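Teach a Robot with Your Own Two Hands!

Have you ever tried to explain to someone how to tie a shoelace using only words? It's really hard! Showing is so much easier. Robots have the same problem, and the Wainwright Hand Kit from Stallholm is a clever way to fix it.

The kit is a pair of grippers that a person holds, one for each hand. A gripper is a bit like a crab's claw. It has two fingers that open and close, and it can pinch, lift, push and slide things. You do the job with the grippers, the camera on top records it, and later a robot with the same kind of fingers learns from what you did.

So what sort of jobs do people teach? Mostly plain old everyday ones. Folders are a favorite, and they are trickier than you might think – they're thin, they lie flat, and a claw has to get hold of an edge.

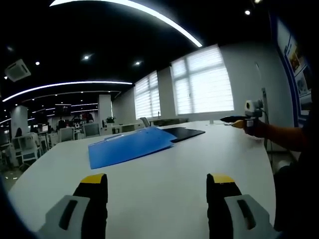
Yellow-tipped gripper fingers at a table with a blue folder and a black folder or board.

Look for the little white camera on the gripper in the person's hand. It rides along wherever the hand goes, so the robot gets a close-up view of the job. (Imagine having an eye on your wrist! You could check under the couch for lost socks without bending down.)

One try isn't enough, though. Think about learning to ride a bike. You wobbled, you practiced, you got better. A robot needs lots of tries to learn from, with things in different spots each time. At the Clanville learning lab, people recorded the same folder job 168 times before lunch, then moved everything and started again. The kit's memory card holds 400 tries, and the lab wants 1,000 of them by December. That is a lot of folders!

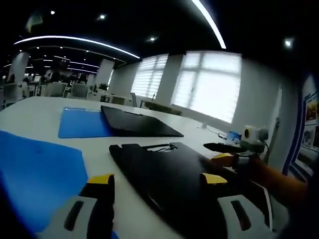

Folders also teach a robot to be gentle. Squeeze too hard and you bend the cover. Squeeze too softly and it slips away. Your own fingers do this without you even noticing, because your skin can feel how hard you are pressing. Try it now with a piece of paper and see how lightly you can hold it before it drops.

Is the kit any good? We think it's great fun to use, and most kids aged 9 and up can get the hang of it in a few minutes. Your hands do get tired after a while, so take breaks. Small hands may find the grip a bit wide, too. We'd love to see a smaller size!

Want to have a go? The Clinport library has a kit you can try with a grown-up. Ask at the front desk, and bring a folder from home.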